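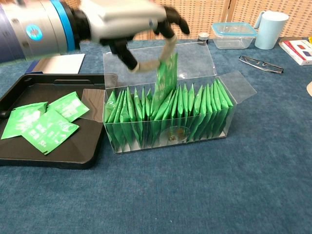

Sachet box, June – afternoon

Green sachets go in the clear box standing on edge, one row, left wall to right wall. Lid open and upright at the back. Loose ones wait on the black tray next to it.

Fit is tight once the row fills. The corners snag if a sachet comes down tilted, so straight down into the gap is best. The thin dividers help at the base but do nothing for the tops. Tried a gap near the middle and one at the end. Middle is easier, the neighbors hold it up.

Edileuza Medeiros wants the box count in the Sirkura sheet before it goes back on the shelf. Row 319 is ours. Row 14 is an old entry, leave it. 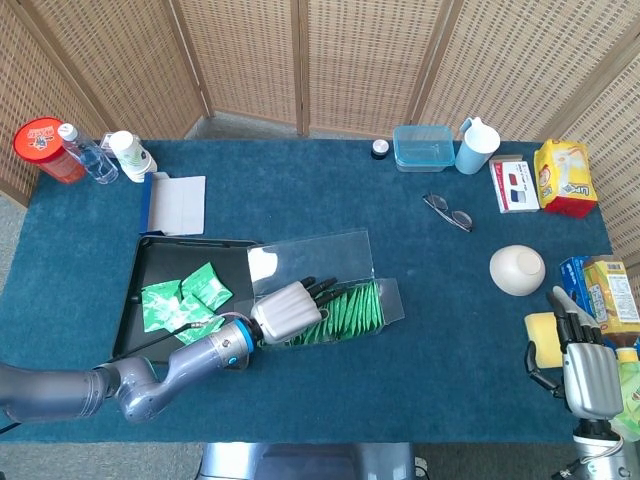

Blue table with the box, tray and the rest of the items out.

To do: wipe the tray, find a home for the 3D glasses box, ask Edileuza about the spare dividers – she had 7 in the Tovar drawer.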